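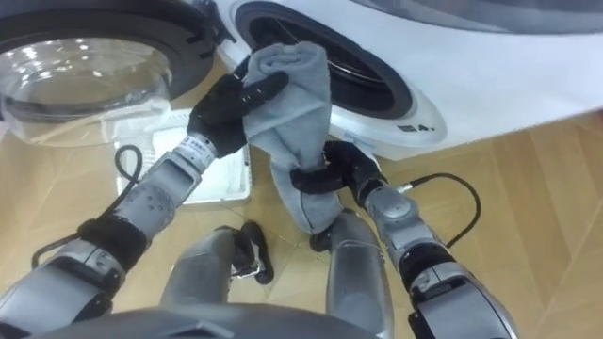 Grey towel in both hands at the washer door.

Re: [donholm-makers] Laundry, and is it worth going on?

Desta Gashaw wrote:
> I think we're nearly there with the unloading. The new Skurkis
> fingers are on, and the arm can get to the back of the lower drum
> without hitting the rim. If we get the Ridedach wrist boards
> working by the end of June I'd like to call it finished and start
> on folding. Any objections?

Yes, a few, I'm afraid.

I've been through the log from the last session. 11 tries at emptying the machine, and 5 of them ended with everything in the basket. That's better than May. I still wouldn't let it near my own washing, and I don't see how folding comes next when it can't tell whether it has left a sock behind.

My main doubt is the towel. A towel is big, thick and forgiving, so you can grab it nearly anywhere. We tuned the grip on towels for weeks and then wrote down that the grip was good. Has anyone run the same settings on a thin shirt and kept the numbers? I couldn't find any.
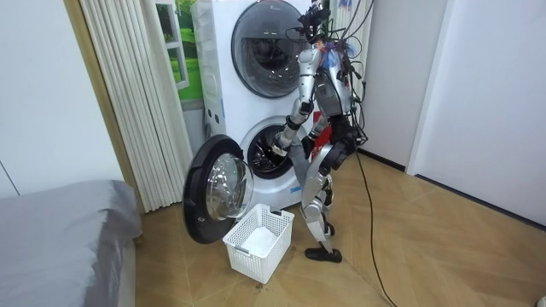
Reaching into the lower drum, basket on the floor below the door.

Then there's the balance. With one arm in the drum the body has to lean, and the knees do most of the work. Venkataraman's spreadsheet says we have plenty of margin, but it takes the load as a dry towel. Wet cotton is another matter. I'd like somebody to put a real wet load on the kitchen scales before we trust that column.

I also don't like the cable running across the floor. It's fine until a foot comes back on it. Could we hang it from the ceiling? Two hooks would do it.

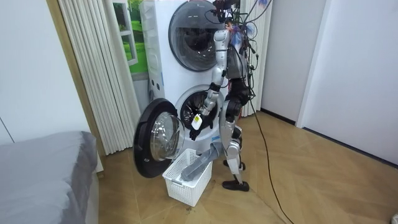
Long things bother me more than heavy ones. Trousers come out a leg at a time, and the software treats the job as done once the hand opens over the basket. There's no check on where the other leg went. I'd call that a bug and fix it before buying anything else.

On money, we've spent 688 so far, going by the receipts in the folder. I'm against ordering more Ridedach boards until the shirt test is done. If it manages some 2 shirts in every three I'll happily shut up and help with the folding.

Desta, can you send me the grip settings file? The one on the shared drive won't open for me.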